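Week 3 handout: can a robot tidy up yet?

Notes by Ketill Hauksdóttir, for the Neralden evening course

I said last time that I'd be rude about robot butlers, so let's get on with it. My own view is that machines can do bits of a chore quite nicely, and whole chores hardly ever. Take sorting drinks containers into bins. My nephew did it at four (for sweets, mind you). For a machine, a can standing up and a can lying on its side are almost two separate jobs! 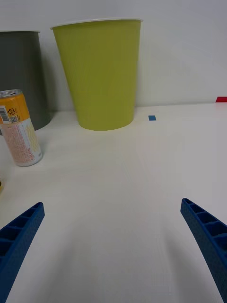
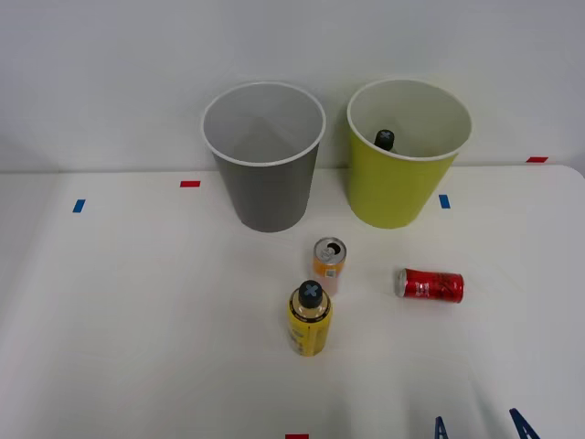
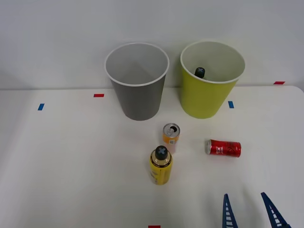
Fig. 2. Sorting on a white tabletop, one close view and two wider ones. Note the green container and the dark blue fingers of the gripper.

When you read the Tornard paper, look at how they count a success. They ran 400 tries and call it a pass if the item ends up in a bin, any bin. Hjalti Thoroddsen thinks that's fair for a first go. I don't, and we can argue about it in class. Ask yourself too what happens when someone moves the bins a bit, or the lamp gets changed, or there's a bottle it hasn't met before.

Reading: Tornard paper, pages 2 to 3 only (the maths after that is optional, I skipped half of it myself).

To do: pick one chore at home and write down every step, including the dull ones. Mine was emptying the dishwasher and I got to 58.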